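## Grivon round serving plate, turned wood

Flat plate for bread, toast, pastry and dry breakfast items. The face carries concentric turned rings in a light tan tone. Sold singly or in sets of 8.

**Article no.:** GR-200
**Finish:** food-safe oil, applied at the Huaranga workshop
**Care:** hand wash, towel dry, store on edge
**Not suitable for:** dishwasher, microwave, oven, soaking

The plate is intended to stand beside the toaster and take slices straight from the slots. The rings give the surface a slight relief, which lets steam escape from under the crumb — a glazed plate tends to hold it and soften the bottom of the slice. Quilted mitts or a folded cloth can be kept at the table edge for hot dishes; do not set pans on the wood.

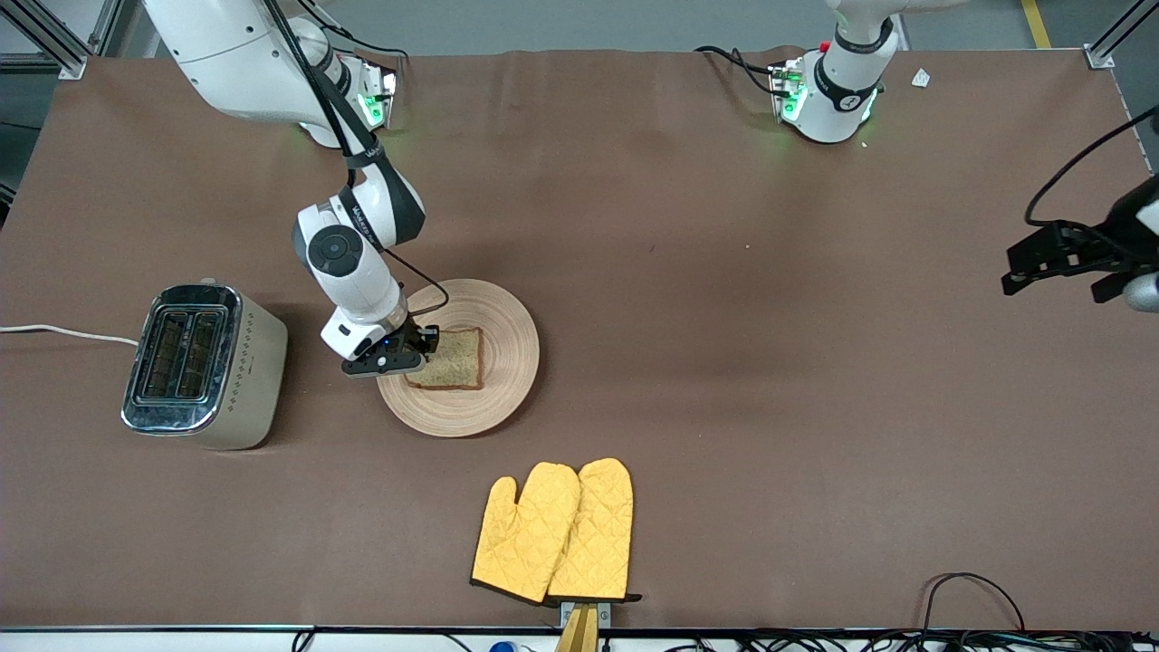
Mererid Phillips wrote that the rings collect fine crumbs after a few breakfasts and that a dry pastry brush clears them faster than a cloth. She re-oils hers every February and has had no cracking.

Re-oil when the surface looks pale or feels rough. Use mineral oil, leave it on overnight, then wipe off the excess. Color varies from piece to piece and darkens with use.

Orders of 18 or more plates ship on a pallet. Replacement oil is available in 100 ml bottles under the Jolen name.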